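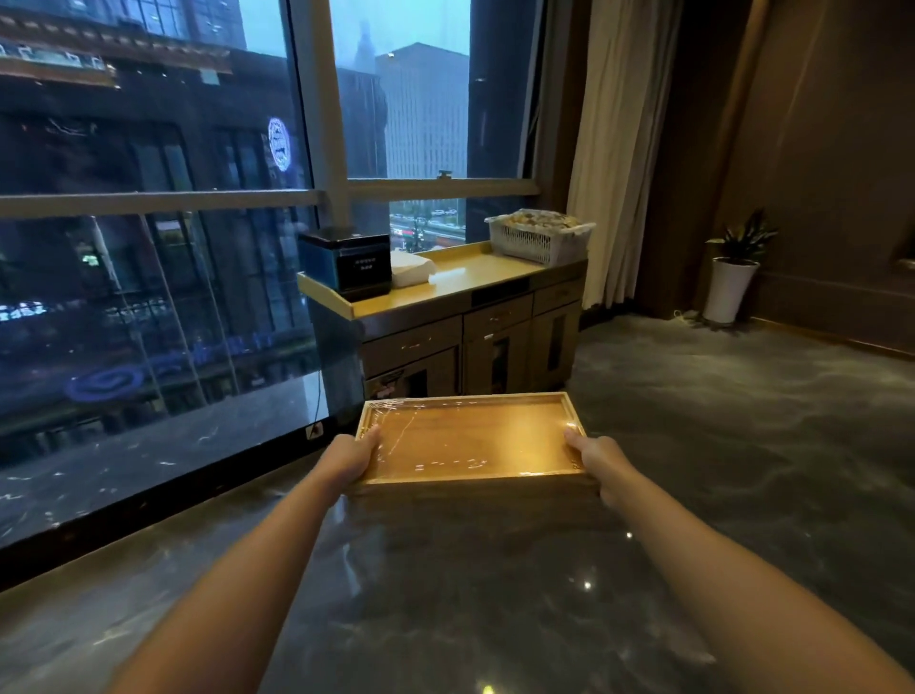 Pre-event walk-through: leadership announcement, Wallin Centre, Cudotville
Date of check: 7 Feb 2019
Checked by: Ylva Rustad, advance
Status: OK to proceed with fixes. See list at bottom.

Marks: OK = fine as found. FIX = sort before doors. N/A = not used this time. Comments typed up fast from my notes, sorry for spelling.

1. Entrances and arrivals

1.1 Main doors open fully, both leaves. OK
1.2 Side door (supporters with mobility needs) unlocked from inside. FIX
Comment: opens but sticks at the bottom. Building says they'll plane it. Need it done, not "looked at". If not done by doors, someone stands there all night and opens it.
1.3 Ramp clear, handrail solid. OK
1.4 Ice and salt. FIX
Comment: salted at the front, nothing on the media side. Camera crews haul gear through there. Ask for a second pass an hour before they load in and another after dark.
1.5 Candidate vehicle drop-off. OK
Comment: use the lane behind the building. Not the front. Last November we had the car boxed in by a bus and she walked through the whole crowd in the slush. No repeat.
1.6 Protest area agreed with police liaison. OK
Comment: far side of the parking lot, clear of the fire route. Marshals do not engage. Smile, step back, radio it in.

2. Main room

2.1 Posted capacity sign visible. OK
Comment: 942 standing. We've RSVP'd well under that but the leadership crowd brings friends. Clickers on both doors, leaving as well as coming in. Door leads compare numbers every fifteen minutes.
2.2 Aisles wide enough with chairs set. FIX
Comment: centre aisle OK. Left aisle pinches where the press riser starts. Pull the last chair in each row on that side.
2.3 Seating for seniors and VIPs. OK
Comment: 102 chairs, ganged in rows. Checked the clips, a couple loose, pushed back in.
2.4 Exit signs lit. OK
2.5 Exits not covered by banners or flags. FIX
Comment: the big riding backdrop hides the stage left exit sign. Looks great on TV, can't stay there. Shift it over or go with the narrow one. Comms will complain. Let them.
2.6 Fire extinguishers tagged and in date. OK
Comment: kitchen hallway one is behind a stack of lawn signs. Moved the signs. They will migrate back, check again.

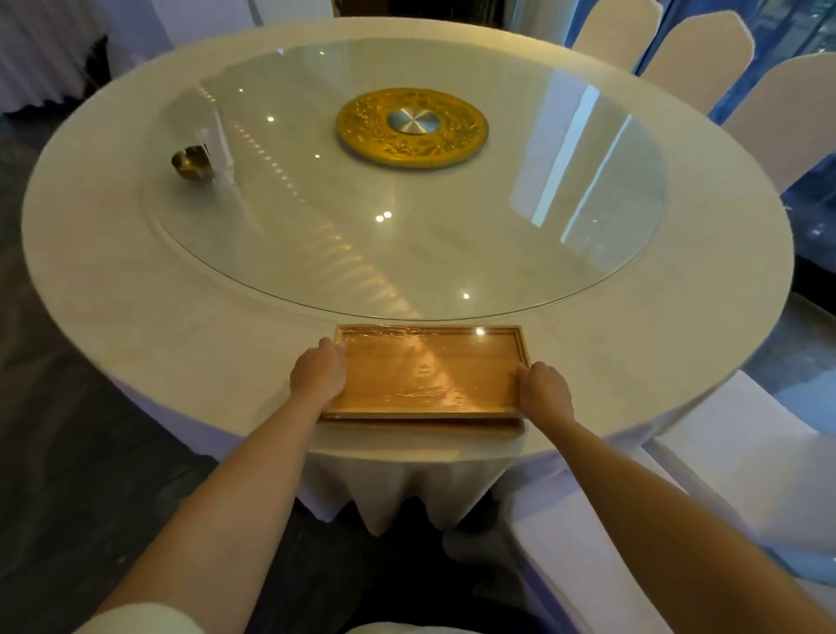
3. Stage and riser

3.1 Stage deck level, legs locked. OK
3.2 Stairs have handrail both sides. FIX
Comment: rail on one side only. Brillex to bring the other. Confirmed by phone, nothing in writing yet.
3.3 White tape on stair edges and front lip. FIX
Comment: old tape peeling. Redo all of it. Family comes up at the end with the kids and nobody will be looking at thier feet.
3.4 Podium stable. OK
Comment: pushed it hard, fine. Water glass on the inside shelf, away from the mic cable.
3.5 Press riser. OK
Comment: 2 levels. Back rail is on. No crew standing on cases on top of the riser, tell them at load-in so it's not an argument during the speech.
3.6 Supporters behind the candidate. FIX
Comment: bleacher too close to the back edge, there's a gap. Push back tight to the wall or add a rail. Also knees locked plus hot lights = fainting. Water for that group before they go up, marshal at each end.

4. Power, sound and lights

4.1 Cable runs taped or under ramps. FIX
Comment: Brillex quoted 152 metres of cable, most of it overhead. Floor runs need ramps at the press door and across the left aisle. Tape alone is not enough at the door.
4.2 Light stands sandbagged. FIX
Comment: some yes, some no. All of them please.
4.3 Media power separate from stage power. OK
4.4 Backup mic tested. OK
Comment: fresh batteries at doors anyway.
4.5 Confetti / smoke / pyro. N/A
Comment: asked again today if we could have "just a bit of haze". No. Sets off the detectors, everybody outside in February, that's the story.
4.6 Teleprompter glass secured. OK

5. Food and reception

5.1 Caterer insurance certificate on file. OK
Comment: Grilodico, got the PDF, coverage runs past the event.
5.2 Hot food held hot, cold held cold. FIX
Comment: can't check till they're on site. Thermometer log to be handed to me, not left in the kitchen.
5.3 Allergen cards. FIX
Comment: need nuts, dairy, shellfish at minimum. English and French.
5.4 Bar closes before speech starts. OK
Comment: in the permit so it's not optional.
5.5 Spill kit near the bar. FIX
Comment: mop and wet floor signs are downstairs, bring them up.

6. Medical and security

6.1 First aid post marked. OK
Comment: coat check end, with a cot.
6.2 Defibrillator location known to all leads. FIX
Comment: it's by the admin office. Asked three staffers, none knew. Goes in the briefing, first item.
6.3 Bag check tables. OK
Comment: signs on sticks stay outside. Cardboard tubes fine.
6.4 Radios. FIX
Comment: about half charged when I opened the case. Put them on overnight. Channel one for marshals, channel four for medical.
6.5 Hold room for candidate. OK
Comment: two ways out, lock works from inside. Blind is broken on the street side, tape some paper up.
6.6 Evacuation announcement script at podium and sound desk. FIX
Comment: only have the old one with the wrong muster point. New point is the arena lot across the road. Reprinting.

7. To close out before doors

Side door planed or staffed
Salt on media side, two passes
Left aisle chairs pulled
Backdrop off the exit sign
Stair rail, Brillex, get it in writing
Stage tape redone
Bleacher gap
Cable ramps x press door and left aisle
Sandbags
Radios charged
Defib in the briefing
New evac script
Food log and allergen cards from Grilodico
Mop and wet floor signs up from downstairs

Second walk-through two hours before doors, same route. Anyone with a FIX against their area meets me at the coat check. Bring the item number. If it's not fixed and it's an exit, we hold doors, doesn't matter what the networks have scheduled.

Signed: Y. Rustad
Copy to: campaign manager, marshals lead, Wallin Centre office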